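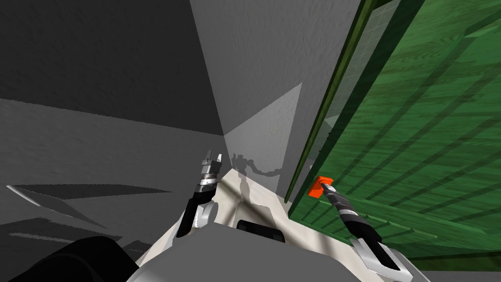
Fig. 1. Green wooden panel against grey walls, computer rendering.

Interior Finishes I
Handout 2: Color and light in narrow rooms
Instructor: Nia Gape

Read this before the studio session and bring your paint cards.

1. Light reflectance
Every paint has a light reflectance value (LRV), from 0 for a perfect black to 100 for a perfect white. Dark greys sit low on the scale. Most ceiling whites are above 80. The number is usually printed on the back of the card. It does not describe the hue, so a green and a grey can share the same LRV.

2. Corners
Two walls painted the same color will rarely look the same. The one facing the window looks lighter, and the corner between them reads as a line. In a narrow hallway this contrast is stronger than in a square room. Check a sample on both walls before ordering.

3. Strong color on one surface
A saturated panel or door tints the surfaces next to it. Pale neighbors pick up more of the tint – dark ones hide it. Gloss makes the effect worse.

4. Case: the Foulkes hallway, Ollville
The hallway was repainted in January. The first scheme used one mid-grey throughout and the client found it flat. The second kept the grey on the long wall and used a lighter one at the far end. Paint and labor came to $3,751, of which $198 was samples.

Exercise
Choose two greys and one strong color for a hallway with a single window. Write down the LRV of each. Explain your choice in no more than 700 words and hand it in at the Rotetley studio desk, room 707.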